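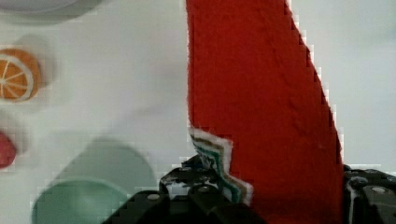

Robot plieur à l'atelier : qui fait quoi, maintenant ?

Posté par Cindov le 03/07/2023

Bonjour à tous. Je travaille dans une petite blanchisserie qui fait le linge de table pour des restaurants. Depuis mai, la direction nous a mis deux bras robotisés au poste de pliage. On nous avait promis qu'ils nous « libéreraient du temps ». Du temps, j'en ai : je le passe debout à côté, à remettre droit le tissu qu'ils ont pincé de travers. Ma fiche de poste dit toujours « plieuse », ma cheffe dit « superviseuse », ma paie ne dit rien de spécial. Est-ce qu'on peut me changer de métier comme ça, sans avenant ? Et est-ce que ça finit par marcher, ces engins ?

Pladuditz
Chez nous pareil, mais avec des cartons. Courage.

Clerncombe
Je suis passée par là, côté hôtellerie. Pour la machine : les serviettes blanches bien carrées, elle s'en sort. Dès qu'il y a un ourlet épais ou un envers à rayures, elle réfléchit, et vous aussi. Notez chaque reprise dans un cahier. J'en ai relevé 131 sur un lot de 523 pièces, et c'est la première fois qu'on m'a écoutée en réunion.
Pour le contrat, tout dépend de ce qui change vraiment. Un nouvel outil, l'employeur peut en général l'imposer. D'autres responsabilités ou une autre qualification, c'est une autre histoire, et là il faut votre accord. Demandez par écrit ce qu'on attend de vous, qui répond des pièces abîmées, et quelle formation est prévue. Une vraie, pas la vidéo. Si vous avez un CSE, allez le voir avant de signer quoi que ce soit.

Lazăr
Technicien de maintenance, donc du côté des méchants. Le réglage de la pince, ça se demande : trop de tissus pris de biais, c'est souvent une pièce mal présentée ou une consigne jamais retouchée depuis l'installation. Et ne mettez pas les doigts dedans pour aller plus vite, même si tout le monde le fait.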